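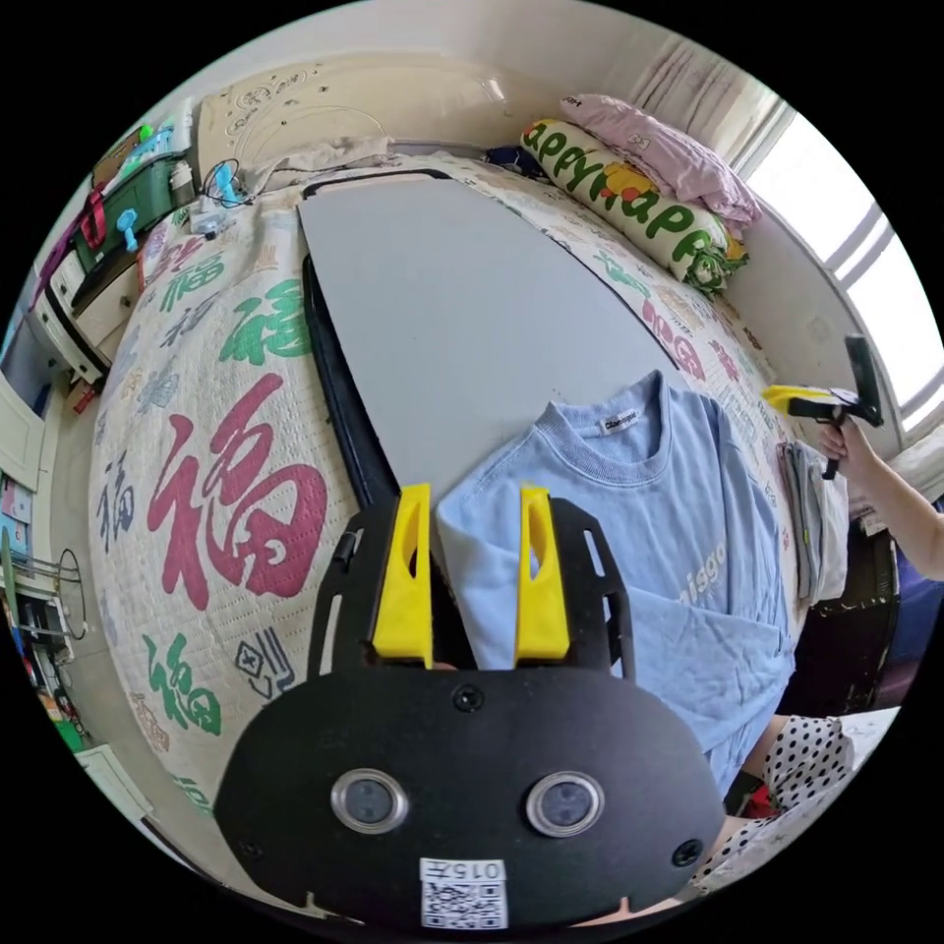

Trarnetti laptop cooling stand: three months of daily use

Reviewed 16 August 2022

My laptop is six years old and gets hot. By spring the fan was running flat out whenever I had a video call open, and twice the machine shut itself off in the middle of a spreadsheet. I cleaned the vents and replaced the thermal paste, which helped a bit. Then I bought the Trarnetti stand.

It is a flat metal tray with two fans underneath, a folding leg at the back and a USB lead that plugs into the laptop itself. There is one dial, on the right-hand side, for fan speed. No lights, no app. It weighs 582 grams on my kitchen scales, lead included.

Setting up

You unfold the leg, plug in the lead and put the laptop on top. The leg has three heights. The lowest suits typing, the middle one is fine with a separate keyboard, and the highest tips the laptop so far forward that I don't trust the rubber stops to hold it. The lead is short. If your only free USB port is on the left you will have to run it round the back, and it only just reaches.

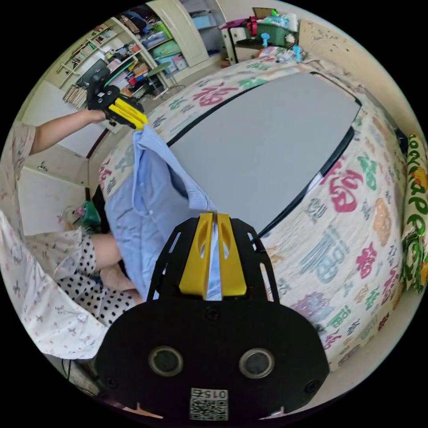 Light blue shirt, held at two points.

Does it cool anything?

Yes, within limits. I ran the same video export with and without the stand, with the window shut both times. With the fans on full, the processor settled 14 degrees lower by the laptop's own reading. With the fans off and the laptop just sitting on the tray, there was still a small drop, so part of the benefit comes from lifting the base off the desk. There have been no shutdowns since I started using it.

A friend, Amirhossein Daneshvar, tried it under his newer and much thinner Druvura laptop and saw hardly any change. His vents are along the hinge and the air from the tray doesn't get near them. Check where yours are before you buy.
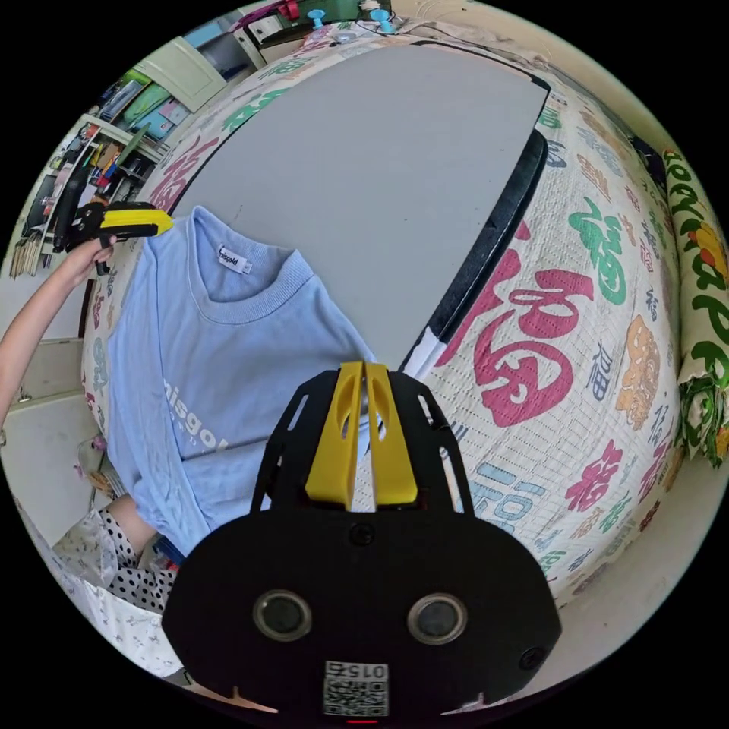
Noise and build

On the lowest setting I can't hear it over the laptop. On full it makes a steady hum, and people on calls have mentioned it. Halfway round the dial is where I leave it. The metal is solid and has not marked. The dial is the weak part — it was loose out of the box and has got looser. Dust collects on the fan grilles quickly and there is no easy way to take them off, so I use a soft brush.

I had the Prieto stand before this one. It was quieter but the plastic leg snapped, and I could not get a spare.
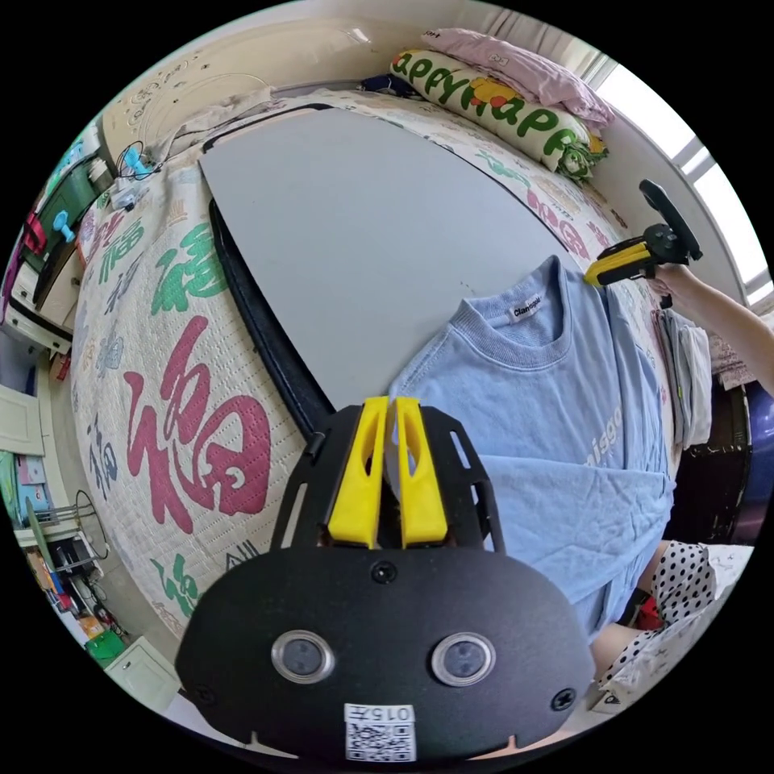
Quilted bedspread with red, green and blue characters.

Worth buying?

For an older laptop with vents on the underside, I would say so. For a thin one, a plain stand with no fans will probably do the same job for less money. Mine came with a two-year guarantee, and I will be asking about that dial in October if it gets any worse.

Vega Cuesta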